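Incidencia 747
Producto: impresora de etiquetas Ultia, conectada por USB
Programa: Turnard Tienda, versión 4, módulo de etiquetas
Estado: cerrada por el usuario
Abierta: 19 Oct 2026
Asunto: la etiqueta se desplaza hacia abajo en cada impresión y el código de barras no se lee

Descripción del problema

Buenas tardes. Les pido perdón de antemano por mi español, no es mi lengua materna y algunos términos técnicos los he buscado en el diccionario. Si alguna palabra no es correcta, díganmelo y la cambio.

Tengo una pequeña tienda en Skomau, donde vendo artículos para la mesa y para la casa. Uso Turnard para el inventario y para imprimir las etiquetas de precio. Hasta la semana pasada todo funcionaba con normalidad. Después de la actualización a la versión 4, la primera etiqueta sale bien, la segunda empieza más abajo, la tercera todavía más abajo, y así sucesivamente hasta que el precio queda sobre la separación entre dos etiquetas. El desplazamiento es de 3 mm cada vez, lo he medido con una regla.

Además, el código de barras sale con las líneas demasiado juntas y el lector de la caja no lo acepta. Pita, pero no aparece ningún artículo en la pantalla. Con las etiquetas antiguas, impresas antes de la actualización, el mismo lector funciona sin problema, por lo que pienso que el lector no es el culpable.

El rollo es de la marca Farquharson, el mismo que compro siempre. No he cambiado el cable ni el ordenador.

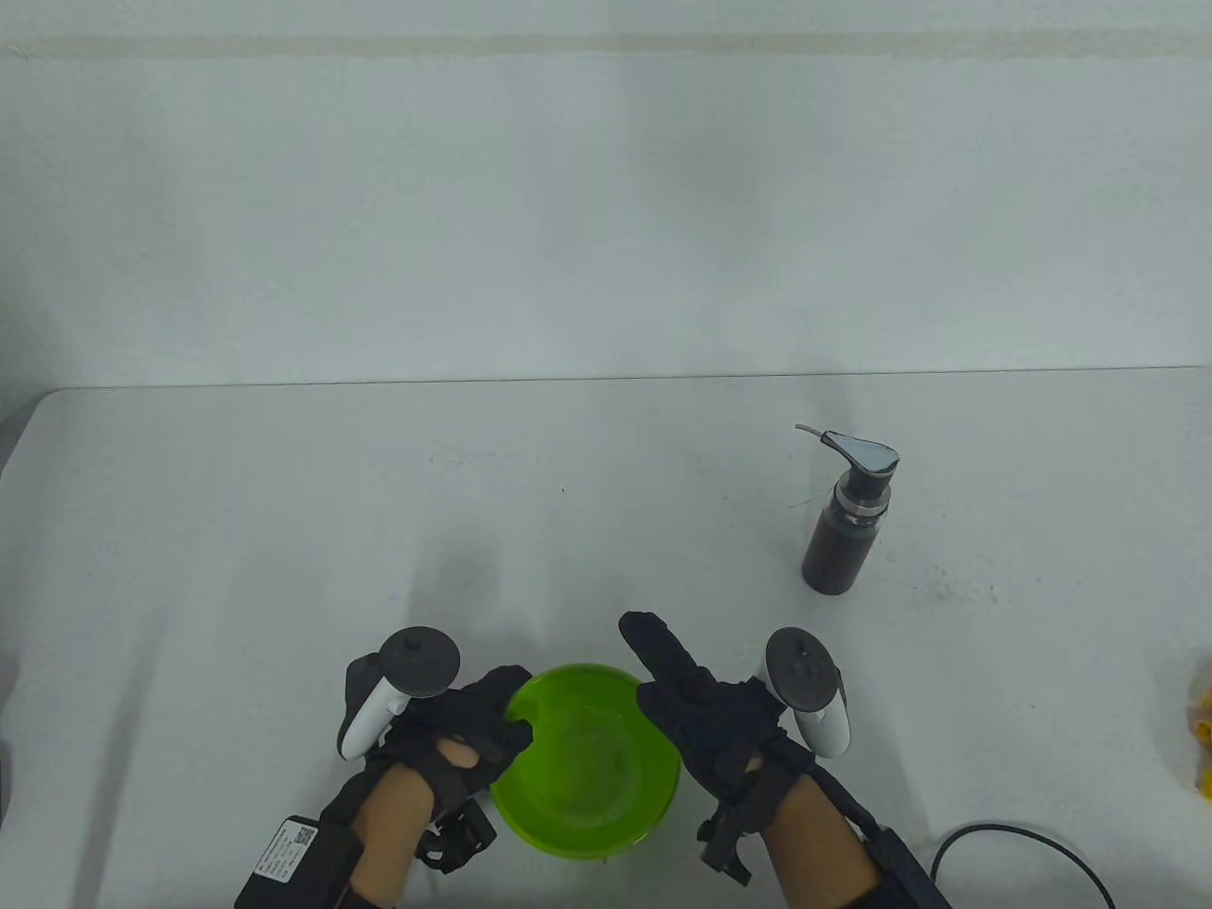 Lo que más me preocupa es el inventario de fin de mes. Los artículos nuevos están registrados en el programa, pero no puedo ponerlos a la venta sin etiqueta. De momento escribo los precios a mano y en la caja busco cada artículo por su nombre, lo cual es muy lento cuando hay cola.

Lo que ya he probado antes de escribirles:

- Apagar la impresora, esperar y encenderla otra vez. Sin cambio.
- Reiniciar el ordenador. Sin cambio.
- Sacar el rollo y volver a ponerlo con las guías bien ajustadas. La primera etiqueta sale perfecta, la siguiente ya no.
- Imprimir un documento de texto desde otro programa. Sale bien, pero solamente es una página y quizás no es una prueba válida.

Primera respuesta del soporte de Turnard

Buenas tardes, gracias por una explicación tan completa. El desplazamiento progresivo suele indicar que el alto de la etiqueta guardado en la plantilla no coincide con el alto del rollo. La actualización convierte las plantillas antiguas al formato nuevo y en algunos casos redondea las medidas. Por favor, abra Ajustes, Etiquetas, Plantilla activa, y envíenos los valores de alto, ancho y separación. Indíquenos también qué figura en el campo "Tipo de sensor".

Respuesta del usuario

He mirado los valores. El alto y el ancho corresponden a lo que está impreso en la caja del rollo. La separación está a cero, y creo que antes no era cero, aunque no lo puedo asegurar porque nunca la apunté. En "Tipo de sensor" pone "Continuo".

He puesto la separación en 3 mm y he guardado. El programa me ha dicho "Plantilla guardada correctamente". He impreso una serie corta y el desplazamiento sigue igual. He vuelto a entrar en los ajustes y la separación estaba otra vez a cero. He repetido la operación con el mismo resultado. O sea, el programa dice que guarda, pero no guarda.

Segunda respuesta del soporte de Turnard

El dato del sensor es importante. Con "Continuo" el programa entiende que el rollo no tiene separaciones y por eso borra el valor al guardar. Reconocemos que el mensaje de confirmación es engañoso y lo hemos comunicado a desarrollo. Le rogamos que siga los pasos siguientes en este orden.

Pasos indicados

1. Cierre la cola de impresión y compruebe que no queda ningún trabajo pendiente.

2. En Plantilla activa, cambie "Tipo de sensor" a "Separación" y guarde antes de modificar ninguna otra cosa.

3. Vuelva a entrar en la plantilla, escriba la separación y guarde de nuevo. Salga y entre una vez más para ver si el valor se ha conservado.

4. Con la impresora encendida y la tapa cerrada, mantenga pulsado el botón de avance hasta que la luz parpadee. La impresora hará avanzar el papel y se detendrá sola. 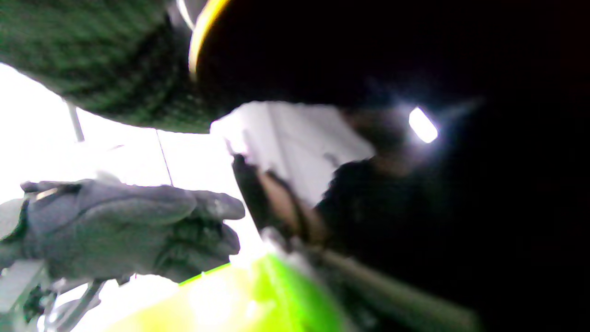
5. Imprima una serie de prueba de 8 etiquetas desde el menú Herramientas y díganos si la última está alineada con la primera.

6. Para el código de barras, abra la pestaña Código y elija el ancho de barra "Normal". La conversión de plantillas lo deja a veces en "Compacto".

Respuesta del usuario

He seguido los pasos uno por uno. Escribo lo que ha pasado en cada uno, por si es útil para otra persona con el mismo problema.

Paso 1: había un trabajo pendiente que yo no veía desde Turnard, solamente desde el sistema. Lo he borrado.

Pasos 2 y 3: la separación se ha guardado. He salido y entrado, y el valor seguía en su sitio.

Paso 4: al principio la luz no parpadeaba. Yo soltaba el botón demasiado pronto. En el manual de Ultia pone "una pulsación larga", y para mí una pulsación larga era más corta. Cuando he esperado más tiempo ha funcionado.

Paso 5: la última etiqueta está alineada con la primera. He puesto una encima de la otra contra la ventana y los bordes coinciden.

Paso 6: efectivamente estaba en "Compacto". Con "Normal" el lector acepta el código a la primera. En los artículos con nombre largo, el código toca ahora el texto del precio, así que he reducido un poco la letra del nombre.

Una pregunta todavía: tengo otra plantilla para las etiquetas pequeñas, que uso poco. ¿Debo hacer lo mismo con ella, también la calibración?

Tercera respuesta del soporte de Turnard

Los cambios de sensor, separación y ancho de barra se guardan por plantilla, de modo que sí debe repetirlos. La calibración depende del rollo colocado, así que hágala cuando ponga el de etiquetas pequeñas, y otra vez al volver al rollo habitual. Le recomendamos exportar ambas plantillas cuando estén correctas (Ajustes, Etiquetas, Exportar).

Cierre

He corregido la plantilla pequeña y las dos están exportadas en una memoria USB. Les sugiero que escriban en las notas de la versión que el tipo de sensor puede cambiar con la actualización, yo las leí enteras y no lo encontré. Por mi parte se puede cerrar la incidencia. Muchas gracias por su paciencia.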